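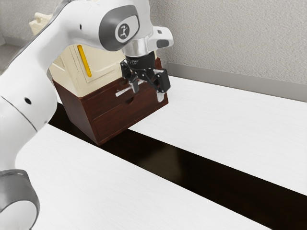
Pratstead Seed Swap Records

Welcome! Pratstead is a plain-text collection of notes on home-saved vegetable seeds, written by the gardeners who grew them. It holds 4000 entries on beans, squash, tomatoes, peppers and a few odd greens, and every entry covers one seed packet through one growing season.

What's in the files

packets.csv – one row per packet, with the crop, the variety name as written by the grower, and the year it was saved
sowing.csv – sowing date, soil type, indoors or out
notes.txt – free comments, spelling left alone (some of these are wonderful, do read them)

The three files join on packet_id. Dates are year first. Blank cells mean the grower left the line empty, so please don't read them as zero.

Varieties

We have some 80 named varieties so far. Our favorite is Admasu, a small speckled pole bean that climbs over everything in its path and keeps cropping until frost. Tarkach is a flat green squash with thick skin, great for storing and even better roasted with butter!

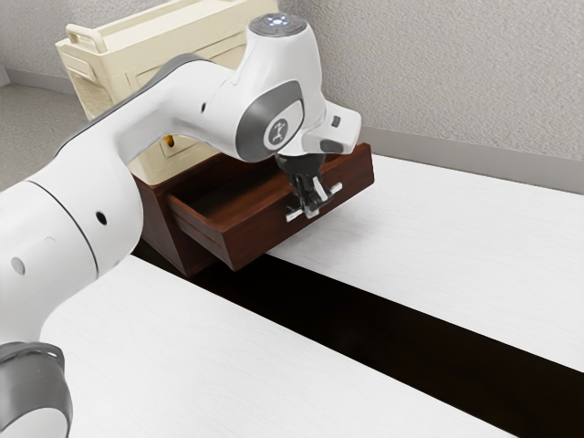 Can I use the germination numbers to compare varieties?
Only with care. Most growers sowed fewer than 50 seeds per packet, and they kept them in very different conditions, so stick to packets from the same grower and year.

Known problems

Tomato names are a mess. The same plant can show up under 4 spellings, and Marwa Radwan is slowly matching them up in names_fixed.csv. Pepper rows from the first season have no soil type. Squash crosses very easily, so a packet labeled Tarkach may well grow into something else
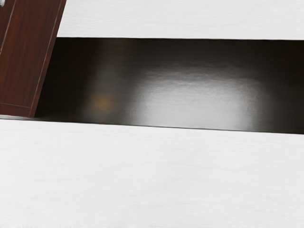 – and if yours does, save a few seeds anyway and write it up, we love those entries. Put "cross?" in the notes column and leave the variety name as it was on the packet.

Adding your own

Copy blank_row.csv, fill in what you know and send it to Mahmoud Ezzat or Amber Van Wijk. New rows go in every June. Half-filled rows are fine.

Last updated 12 Sep 2022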